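Desk grommet hole: plug it or leave it open?

c_benitez
Feb 20, 2018
Picked up a used Meller table, light top, 1200 mm wide. There is a round hole near the far edge. Pens go down it. Do people cap these or leave them open?

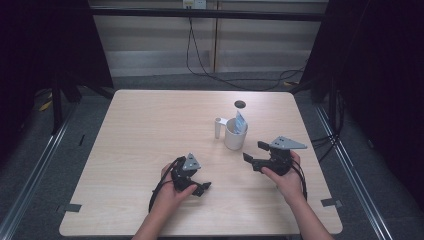

The mug ends up in front of the hole by default, with a folded packet or something in it, and I would like that spot back. The near corners have gray tape on them and that can stay for now.

hauho27
Cap it. Juvley sells a plastic insert with a brush slot. Measure the bore first, at the top and again 2 mm down. Used tops are often chipped at the lip.

nedelcu_fan
Disagree. A brush slot collects crumbs and you cannot wipe it flat. Leave it open and move the pens.

hauho27
Crumbs come out with a vacuum. A pen under a desk on dark carpet does not come out so easily.

c_benitez
Measured it. The lip is clean — no chips. Ordering the insert.

nedelcu_fan
Get the solid lid as well. Same part size.

Constanza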